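Notebook, Cletdale shared shop, bench 2
18/11/2022
R. Haddad

Picked up where Aiman left off with the sim of the tabletop arm. The real frame is still waiting on a bearing from Gorville, so all of this is in software. Goal for the session: settle the object layout and get the wrist camera to match the drawings.

Loaded the Salinas scene file and moved the two plates to the middle, with the crates on the right. The arm loads without the joint error we had before. I left the white board where it was at the front.

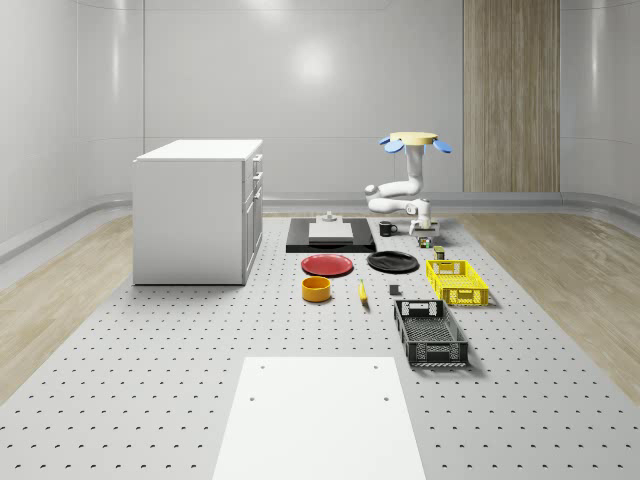 Layout A, arm folded, gripper low by the base.

Step time was jumpy at first. The crate meshes were the problem: 2,567 faces on the collision model for one crate. Swapped in a simplified version with 529 and the physics settled down. The visual mesh is unchanged, so the slots and the floor grid still render.

Next, the approach pose. I want the fingers straight down over the small items before any grasp command goes out. Wrist angle is now set in the config file – please don't set it in the script as well, that is how we got two different values last time.

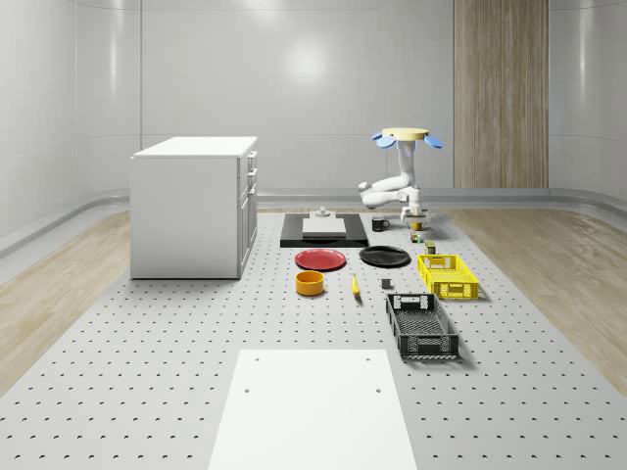
Wrist camera

Moved the camera mount in the model to match Aiman's bracket drawing. The finger covers a good part of the yellow crate from there, and the blocks beside it show only as a thin strip.
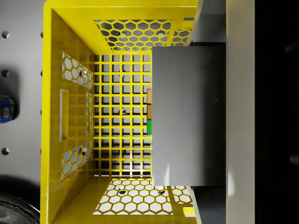
I tried tilting the mount by 13 degrees and put it back, as the housing still took up too much of the view. A second camera on the side would be simpler. Aiman has a spare bracket and wants to try it on the real arm in December.

Also saved a second layout with more clutter: two mugs, the can in front of the black plate, baskets at the other end from the mugs. Target is the cube. Plirnon planner found a path after 1,176 samples, slower than I'd like but fine for now.

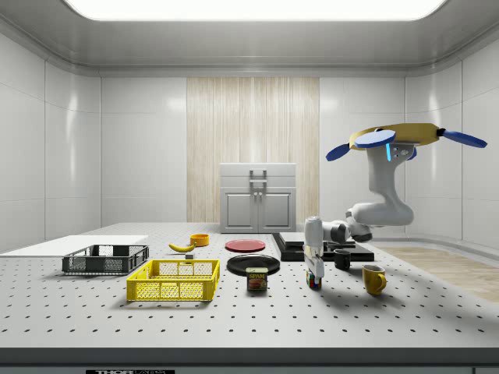
Layout B, gripper above the cube.

To do:
– simplify the mug meshes too
– ask Aiman for the final bracket offset
– rerun layout A with the new crate model and save the log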